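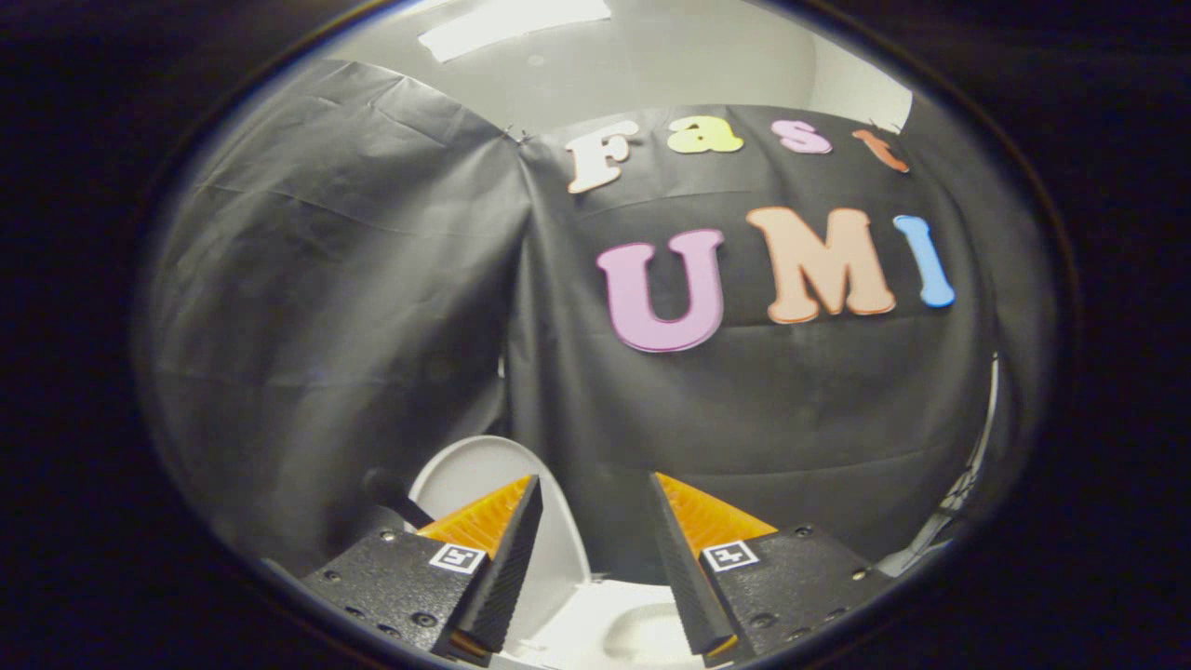

How I finally got my black curtains clean (and the fuzz off everything else)

I love dark fabric in a house. Black curtains, a charcoal throw, the navy tablecloth my aunt gave us that comes out every holiday. What I don't love is that every speck of dust in the county seems to know my address. Pale linen can go a month without anyone noticing. Black cotton gets a day, maybe a day and a half if the windows are shut!

So these are my notes after one very linty February. Some of it I worked out myself and a good bit came from my neighbor Leen Sfeir, who sewed drapes for a living and has opinions.

Dust before you wash

If you toss a dusty panel straight in the machine you get gray paste in the folds, and then it dries there. Take the curtain outside if you can and give it a proper shake. If you're in an apartment, leave it on the rod and go over it with the soft brush on the vacuum, top to bottom, with the suction turned down low so it doesn't swallow the hem. Do the back as well. The back is always worse.

For pet hair I use a slightly damp rubber glove and stroke in one direction. It rolls up into little sausages that you can pick right off. I've bought every sticky roller going and the glove still wins (and it's already under the sink).

Washing without the fade

Check the label first, obviously. If it says dry clean only and you paid real money for it, do what it says. Mine are plain cotton and they go in like this:

Cold water, inside out, gentle cycle, half the detergent you think you need. Liquid only. Powder leaves pale streaks on black, and I have a pair of bedroom panels that will carry mine forever. No fabric softener either, it leaves a film that grabs more lint. I put half a cup of white vinegar in the rinse and no, the room doesn't smell like salad afterward.

Wash dark things with dark things and keep towels far, far away. One cream bath towel went in with my curtains last year and I was picking at them until dinner.

Big panels get one load each. I used to cram both in to save time and they came out wrung into a rope, with creases I could feel with my eyes closed.

Getting the creases out

Hang them back up damp. Really, that's most of it! The weight of the wet cloth pulls out a lot of the wrinkles on its own, and you just smooth the edges down with your hands. Put an old sheet on the floor if you have wood or carpet you care about, and open a window.

For the stubborn fold lines, the ones from being packed in a box, I go in with a steamer from behind and keep it moving. An iron on black fabric gives you shiny patches, and those are a pain to get rid of. If you have to iron, use a press cloth (a clean cotton dish towel is fine) and the lowest heat that does anything. Leen says to clip two clothespins to the hem on each side overnight for a bit of extra pull, and I've done that ever since.

Storing the spares

Roll, don't fold. I save the cardboard tubes from wrapping paper, put two inside each other so they're stiff, and roll the panels around with an old pillowcase on the outside. They live on top of the wardrobe and come down ready to hang.

If you haven't got tubes, fold loosely over a padded hanger and move the fold every so often.

One question I get a lot is about faded black, and whether a box of dye will fix it. On cotton, yes, pretty well. On polyester the regular stuff barely takes and you need the kind made for synthetics. Test it on the inside of a hem, and wear gloves. My thumbnail was gray for two weeks.

Next time I'll do rugs, if the dog lets me.

1,893 shares · 57 comments

Like these tips? Join the newsletter and get new ones in your inbox. Unsubscribe anytime.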